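## 2. Link a bank feed (Plusach)

1. Settings > Feeds > **Add feed**. Pick your bank.
2. Paste the client key. Key expires in 18 minutes – be quick.
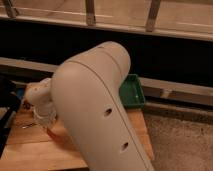
*Robot arm, white casing.*

3. Set history to 78 days. Longer pulls time out.
4. Run a test sync. Limit is 2000 transactions per call, so big acounts need two goes.

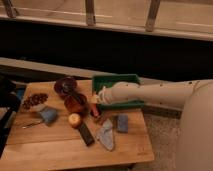

5. Sync ok? Switch the feed to **Live** and save.

**Caution:** don't re-use a sandbox key on a live feed. Locks teh account.

**Note:** locked out – ask Siiri Karppinen for a reset.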